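Section 3: Registering Shared Equipment and Issuing Loans

This section applies to site coordinators who hold an administrator login for the Dorlow loans register. Borrowers should refer to the separate borrower's card kept at each service desk.

Before you begin

Ensure that the site has been activated by the Clostness office and that the label printer is switched on and loaded with the 47 mm roll. Rolls of other widths will feed, but the barcode will print off-centre and the desk scanner will reject it.

Caution: Do not register equipment that is awaiting an electrical test and tag. Items entered without a current test date are locked automatically and can be released only by the Clostness office.

3.1 Creating an item record

1. Sign in to the register and select Catalogue, then New Item.
2. Enter the item name in the singular, without abbreviations.
3. Select a storage location from the list. If the location does not appear, cancel the record and complete section 2.4 first.
4. Enter the replacement value in whole dollars, including GST.
5. Enter the test date. For hand tools with no electrical parts, tick Not Applicable.
6. Select Save. The register assigns an item number and sends the label to the printer.
7. Affix the label to a flat surface, clear of vents, handles and the manufacturer's plate.

Note: Item numbers are not reused. A record closed in error must be reopened under its original number.

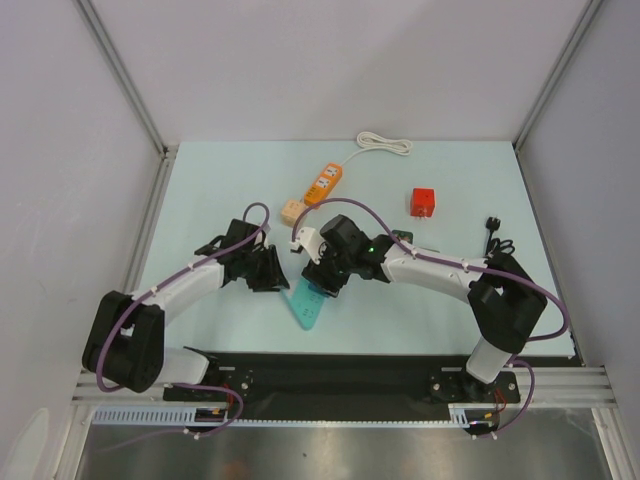
Kiều Ung
Manager, Member Systems and Documentation

3.2 Issuing a loan

Loans may be issued to any member whose subscription is current. The standard loan period is 3 days, including the day of collection. Sites that close over the weekend may apply the extended period, provided that it has been enabled under Site Settings.

1. Scan the member's card. Confirm the name shown on the screen against photo identification.
2. Scan the label of each item. Accessories carrying their own labels are to be scanned separately.
3. Read the condition note aloud to the member and amend it if the member disagrees with the wording.
4. Ask the member to sign on the desk pad.
5. Select Issue. Offer a printed or emailed receipt.

Caution: If the screen displays code 504, the desk has lost its connection to the register. Do not select Issue a second time. Record the loan on the paper form and enter it once the connection is restored.

3.3 Transferring records from Pronow

Sites that previously used Pronow must complete the transfer before the end of November. Export the catalogue as a CSV file, open Import, and select the Pronow template. The register accepts a maximum of 719 rows in one file; larger catalogues must be divided.

Vietnamese-language item names are retained in full, including tone marks. Coordinators at the Trịnh Centre should confirm that the export encoding is set to UTF-8.

Note: Overdue loans are not carried across. They must be re-entered manually with the original due date.

For the return and inspection of equipment, proceed to section 4.

Section last revised 21 July 2026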